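Build Your Own Two-Arm Table Setter
Session 4 handout: fingertips, wrist cameras and the dreaded plate
Zatex Shared Workshop, evening course, April 2023

Welcome back! Last session we got both arms homed and talking to the Cleltell controller board. Tonight is the session I look forward to most, the one where we start picking up real tableware. Bring your laptop, your printed finger blanks and a plate you don't love very much.

1. Before you power up

Check the cable loops first. Swing each arm by hand through its full range with the power off and watch the loop at the gripper. If it goes tight anywhere, give it more slack and try again. Then set the current limit on the gripper motor to 200 in the Ultia config file (the units are the board's own, so don't go hunting for amps). You can raise it later. Please start low!

2. Fingertips

Bare printed plastic slides right off glaze. We tried a whole pile of coverings in January and black rubber won easily, even over the fancy silicone pads. Cut the strip a little long, stretch it over the tip and trim at the back. Round the tip before you cover it, or the corner will poke through within an evening. Wrinkles on the outer side are fine. Wrinkles on the gripping side are worth redoing.

3. Picking up a plate

Forks and spoons are picked from above, with the fingers closing across the handle. A plate lying flat gives you almost nothing to hold, so we go for the rim: one finger on the inner face, one on the back. The Baldursdóttir grasp script has a rim mode that does the approach for you. Type

grasp --mode rim --side left

and keep a hand near the stop button. In rim mode the wrist view fills up with plate very quickly, so your table markers may vanish. Use the head camera for where the plate is going and the wrist camera for how it sits between the fingers. 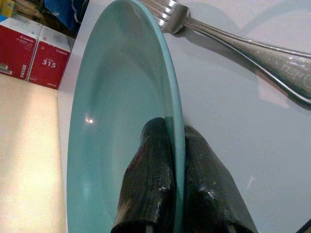
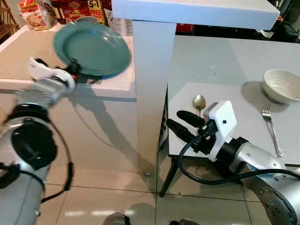
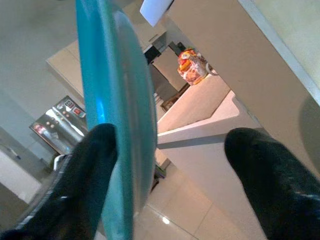
4. Logging your runs

Save every attempt, even the clumsy ones (especially those, they're gold when you're tuning). My own folder is up to 161 runs now and I still learn something each time I scroll back. Name files by arm, object and attempt number. The shared drive is under bench 19, and the door code for the storage room is on the whiteboard.

5. For next time

Get one clean rim grasp with each arm, at half speed, then at full speed. If the left arm stutters, check that its port is set to 3616 and that you haven't got two copies of the script running, which I do constantly. Read the section on handovers in the Ultia notes too. We'll be passing a plate from one arm to the other, and I can't wait!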